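마지막 수정: 토요일 밤

요즘 잠이 안 와서 밤마다 책을 읽는다. 오늘은 아침부터 비가 와서 아예 나갈 생각을 접고 '파히(Fahy)'를 끝까지 읽어 버렸다. 헌책방에서 2권만 먼저 사 놓고 1권을 못 구해 한참 묵혀 둔 소설인데, 지난주에 드디어 짝을 맞췄다! 배경은 1894년, 누스타우라는 바닷가 마을이고 여관 하나에 손님 7명이 묵는다. 처음엔 다들 수프 얘기만 해서 (진짜 수프 얘기를 거의 30쪽이나 한다) 덮을까 했는데, 등대 불이 꺼지는 대목부터는 커피 식는 줄도 모르고 읽었다.
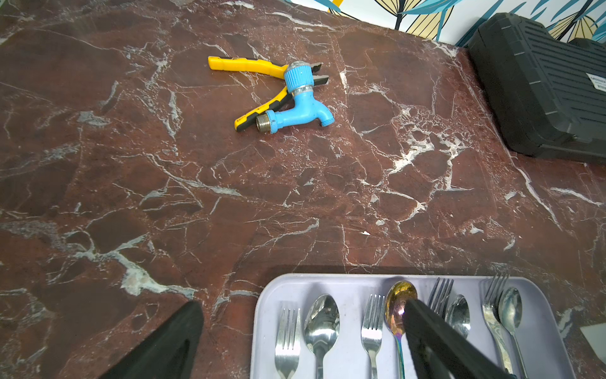

제일 좋았던 건 여관 주인이 편지를 안 부치고 서랍에 넣어 두는 장면. 별 설명도 없이 그냥 서랍 닫는 소리만 나오고 다음 장으로 넘어간다. 나 같으면 거기서 세 쪽은 더 썼을 텐데. 그래서 내가 소설을 못 쓰나 보다 ㅎㅎ 밑줄을 긋고 싶었지만 전 주인이 이미 연필로 그어 놨더라. 취향이 통하는 사람이었나 보다.

점심은 어제 남은 김치찌개에 라면사리 넣어서 먹고, 설거지는 미뤘다. 오후엔 2권 뒷부분을 읽다가 소파에서 잠깐 졸았는데 꿈에서도 비가 왔다.

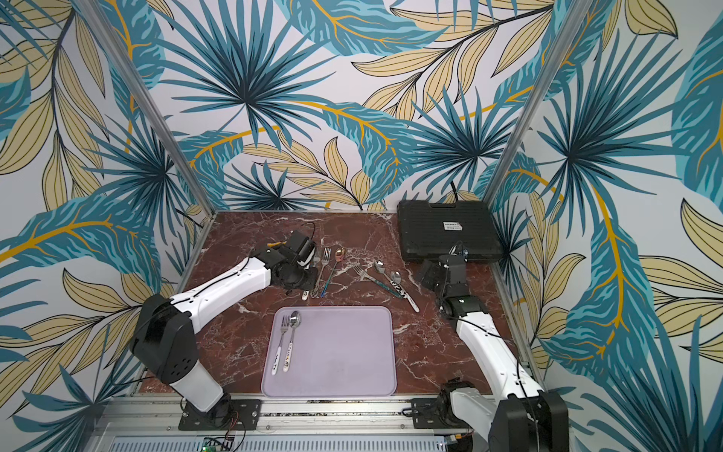 1권부터 꼭 읽어야 하나?
순서대로 읽는 게 낫다. 2권 첫 장에서 등대지기 정체가 바로 나와 버린다.

결말은 솔직히 좀 서운했다. 그 많은 손님들이 하나씩 떠나는데 마지막 사람은 인사도 없이 가 버리니까. 그래도 저녁 먹으면서도 계속 생각나는 걸 보면 나쁜 결말은 아닌 것 같다. 다음엔 같은 작가의 '언사이드(Unside)'를 읽을까, 아니면 작년부터 책장에 꽂혀만 있는 '이타노'를 먼저 읽을까. 이타노는 두꺼워서 누워서 읽으면 팔이 아프다. 일단 언사이드를 머리맡에 갖다 놨다.

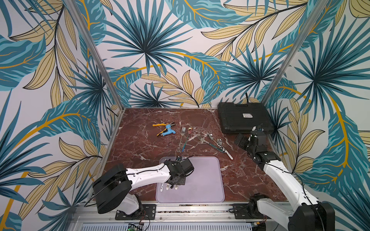 야자잎 무늬 벽, 적갈색 대리석 무늬 상판

이제 11시 반. 빗소리가 좀 잦아들었다. 언사이드 첫 장만 읽고 자야지, 설거지는 내일 일어나서 하고.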